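4.2 Rules for the shared table during arm operation

These rules apply to every Nuter cell where persons and the arm use the same table.
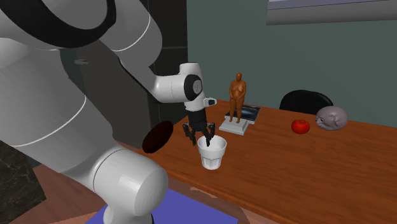 Before you start a task, complete the steps in the order given.

1. Read the last entry in the cell log. If the entry is not signed, do not continue.
2. Set the speed limit to level 2. Higher levels are allowed only after the Sorkville course.
3. Mark the working zone and keep your hands outside of it.
4. Press the stop button one time and confirm that message 549 is shown. Release the button.
5. Run the task first in simulation, with the same list of objects.
6. Start the task on the real arm and stay within reach of the stop button.

CAUTION: Do not take an object out of the gripper by hand. Use the Open command and wait for the tone.

Note: If message 771 appears, the grip force is above the limit for thin objects. Lower the force and repeat from step 4.

Note: Objects which are not part of the task may stay on the table, but they must be entered in the object list.

Any change of these rules must be approved by Glenys Ormsby or Liviu Moldovan. The rules are checked again every October.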